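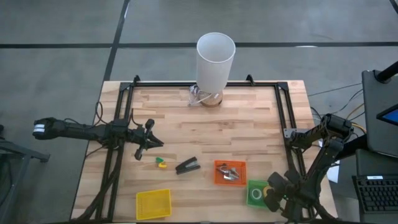 Figure 2. The shared table layout, with a roll of clear tape in the green basket, small metal pieces in the orange one, and the yellow one empty.

4. Open Baskets and the Half-Sorted Desk

The interviews reported in Section 3 left us with a puzzle we were delighted to have. People who described themselves as messy could often say exactly where their tape was. People who described themselves as tidy sometimes could not. We came to think that the difference had a lot to do with the stage of tidying that gets the least attention in the writing on office work: the stretch between everything lying out and everything put away. We call this the half-sorted desk, and this section looks at it through the most ordinary items we could find.

4.1 What belongs on the table

The set of things follows from the interviews. Across the 17 people we spoke with at Fanamon and Ekwueme, the same supplies kept coming up: tape, clips, a stapler, something to read by, and somewhere to drop the small stuff. Figure 2 shows a version of this. The lamp with its tall white shade stands toward the far side, a black stapler lies at an angle on the bare wood, and the three mesh baskets sit nearer the front. The cord coiled by the lamp is a detail we are fond of. Almost every person we interviewed had a cord story, and most of those stories ended with the cord staying exactly where it was.

We chose shallow open containers over drawers and lidded boxes for a simple reason. With an open basket, the contents and the rule for the contents are in view together. A roll of tape in a basket says "tape goes here" to the next person who comes along with tape in hand. Khrystyna Boiko, who coded the interview notes, named this the first-item effect, and we found it in one account after another. Whatever lands in a basket first tends to settle what the basket is for, even when a label says otherwise. One office manager at Ekwueme told us she had labeled a tray "outgoing" and then watched it fill with batteries for two years because a single battery had been left there on the day it arrived.

The empty basket is the interesting counterpart. In the interviews it was described in two quite different ways. Some people saw it as a reserve and left it alone. Others found it hard to leave alone at all, and would put in a pen, a receipt, anything, just to get it started. Both habits are worth taking seriously in a shared space, and they do not sit well together at one desk.

4.2 Color as a promise

Color came up more often than we expected, and people spoke about it with real feeling. A basket in a bright color looks as if it has been assigned to something. When supplies come in bright colors as well, it becomes tempting to match them, and several people told us that they had started to do so without deciding to. Yellow tape drifted to the yellow container, green to the green.

This works nicely until something does not match. A red roll of tape with no red basket has to go somewhere, and then kind of item competes with color. In our notes, kind nearly always won once there was already tape in a container, which fits the first-item effect well. A red roll lying in a green tray bothered 5 of the people we interviewed and was perfectly sensible to the rest, who said that tape was tape. Gray and silver objects raised no such trouble. Metal clips were treated as having no color at all, and could go anywhere their owner liked.

We think there is a practical lesson in this for anyone buying containers for a shared desk. The Esar starter sets used at Fanamon come in mixed colors, and staff there liked them very much. They also argued about them. At Ekwueme, where the trays were all white, there was less argument and also less agreement about what went where. Color gives people something to disagree over, and in our view that is a good start!

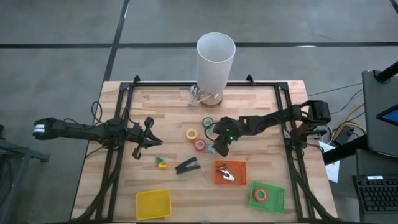
4.3 Things that stay out

Any account of tidying that covers only what gets put away leaves out half of the desk. Some objects have no container and are not meant to have one. The lamp is the clearest case. It takes up a fair amount of room, it is awkward to shift with its cord attached, and everything else ends up arranged with the lamp as the fixed point. People told us that they cleared "up to the lamp" or kept papers "on the lamp side", phrases that we heard at both sites.

The stapler is a harder case, and we became quite attached to it. It is too long for many small baskets, it is used in short bursts, and it is borrowed more than anything else on the desk. Jummai Dauda kept a diary of her own stapler through October and recorded that it came back to a different spot nearly every time, though always within arm's reach. She now argues that a stapler has a zone and should be allowed one. We agree, and we have added the term to the coding scheme from the Brandow project, where loose items had previously been recorded only as "away" or "out".

Long, flat, dark objects behave in a similar way. They lie along the front of a desk and become a kind of low wall, and smaller things collect behind them.

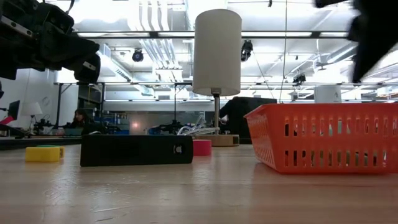
Those smaller things were often the last to be dealt with. A short roll of tape standing behind something bigger can be easy to miss from a seated position, and our interviewees described finding items in this way long after they had replaced them. One person at Fanamon had bought 6 rolls of tape in a year and still owned all of them. We heard this with great sympathy.

The odd little items deserve a word too. Every desk in the study had a few small colored bits whose purpose was uncertain, perhaps a clip, perhaps part of a toy. They were rarely thrown out. Most people moved them together into a little group, and the group then stayed put as the desk around it changed – a category made of things that had none. We had planned to leave such items out of the analysis. They are now among the parts we most want to return to, and the sorting rules in Section 5 treat the group as a destination in its own right, on equal terms with the baskets.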